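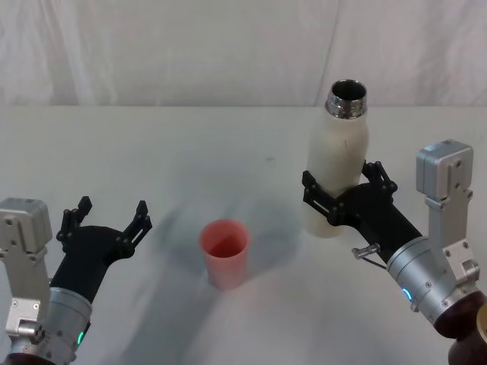

Come pour, stack and tidy with us in Ollden

Hi there! I'm looking for people who'd like to spend a few hours with me at a plain white table, handling the kind of stuff you have in your own kitchen: cups, bottles, tumblers, the odd bowl. I run the tabletop sessions at Trollden, and our next round starts in February. We have room for 76 people and I would love to fill every spot.

What you'd be doing

Small everyday jobs, mostly. You pick up a bottle and tip it over a cup as if you were pouring. You move the cup to the other side of the table. You put things back where they were, and then you do it again, a little differently. It sounds dull when I write it down, but people get weirdly into it (one lady spent her whole break arguing with me about the right way to hold a tumbler, and I have to say she won).

The bottles stay closed and empty for most of the session, so you won't go home soaked. There's one part with real water near the end. Wear sleeves you can push up.

We're collecting all of this for Armont, our guide to how people handle things at the table. It has 2,050 short notes in it so far and I want a lot more from left-handed people, so if that's you, please, please write!

Who can join

Anyone 18 or older who can sit or stand at a table for a while and lift a full water bottle. You don't need to be good at anything. Clumsy is fine. If your hands are stiff or shaky, or you have a grip that's a bit unusual, I'd be really glad to have you, and we can go at your speed.

You do need to be able to follow spoken instructions in English, and you need to come in person. Sorry, I can't do this one over video.

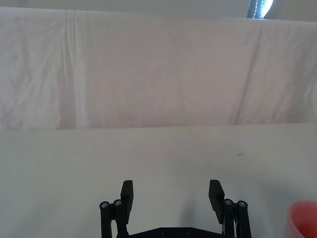 Time and pay

One session is 94 minutes, including a break with coffee and those little almond cookies from downstairs. Yes, it's an odd number. We timed the full list of tasks, added the break, and that's what came out, so I left it.

You get a gift card at the end of your session, plus bus fare if you keep your ticket. If you come back for a second session (it's a different set of tasks, more stacking and wiping) you get a second card.

Before you come

Please take off rings and bracelets, or bring a small bag to keep them in. Short nails are handy but not required. Leave big coats on the hooks in the hallway, as the room gets tight once everyone's in. There's an elevator, and the table can be set for a wheelchair, just tell me ahead of time so I can do it before you arrive.

How to sign up

Fill in the short form on our sign-up page, which we call Ok (I didn't pick the name). Choose study 3471 from the list. The site will show it as 3,471 with a comma, same thing. Put down two or three times that work for you and whether you're right- or left-handed.

I answer every message myself, usually within a couple of days. If you haven't heard from me by then, check your spam folder and write again. Bringing a friend is fine, but each of you has to fill in your own form.

Posted 2022-01-08. Sign-up stays open until the spots are gone.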